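Plumell desk and shelf set: five months of working at it

Posted 2024-12-07

I bought the Plumell in August, when I finally gave up on working from the dining table and admitted that my back wasn't getting any younger. It came to 313 pounds with delivery, from Podholm, and I've been meaning to write something up ever since because the reviews on the shop's own page are mostly from people who'd had it for an afternoon. So here are my thoughts after proper daily use!
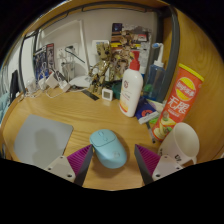
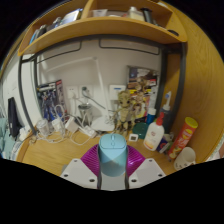

First, the delivery. It arrived in 2 boxes, both heavy, and the driver left them in the porch with a cheery wave, so I ended up unpacking the larger one where it stood and carrying it upstairs a piece at a time. Nothing was scratched. The packing is all cardboard apart from one bag for the screws, and it went in the recycling without a fight.

Putting it together took me most of an evening. The instructions are drawings only, and the drawing for the back rail is upside down compared with all the others, which cost me a good half hour and some language. The legs go on easily enough — the little key they give you is fine for those — but for the shelf brackets do yourself a favour and use a proper screwdriver. I went round again a week later and tightened everything, and it has stayed put.

Now, the top. I love it. I was worried it would look orangey (my last desk did, and it clashed with absolutely everything), but it's a nice pale colour and the grain gives it a bit of life. It wants oiling before you use it, and the leaflet mentions this in tiny print on the back page where you could easily miss it. I gave mine two coats and left it overnight between them. I've since put a mug down without a coaster more times than I'd like to admit, and I've got one faint ring near the left-hand corner to show for it. A light rub with fine sandpaper and more oil would probably shift it, but I haven't got round to that.

As for size, it's deep enough for me to have a keyboard in front and still rest my forearms, and that was the main thing I was after. I'm tall and my knees clear the rail underneath with room to spare. If you like to sit with your legs crossed you may find it a bit tight, so do measure before you order.

The shelf is where I've got mixed feelings. It's really handy for getting things up off the desk, and I'd miss it now if it went. But whatever lives on the desk underneath it tends to get pushed to the back and forgotten, and dusting in there is a right pain. I also think they've set it slightly too low. My lamp wouldn't go under, so I swapped it for a different one from Ogilvie, and I ended up liking that better anyway.

There's a bit of wobble. Not when I'm typing, but if I lean on the front edge to stand up, the whole thing gives a small shiver and the pens rattle. Carpet doesn't help. I've put a folded bit of felt under one foot and that has mostly sorted it out.

One real grumble: cables. There isn't a single hole or clip anywhere on it, so everything has to go over the back edge and dangle. For this sort of money I'd expect something, even just a notch! I bought a stick-on tray in the end and it does the job, though it came unstuck once in the night and frightened the life out of me.

I did look at the Pimum before buying, which was 817 pounds and had a drawer. It was lovely, and the drawer ran beautifully, but I couldn't make myself pay that much more for somewhere to keep old receipts.

Would I buy the Plumell again? Yes, I would. I'd give it 4 stars, with the missing one for the cables and that upside-down drawing. If you're ordering, get the oil at the same time, as Podholm charge separately for posting it later and I was quite cross about that.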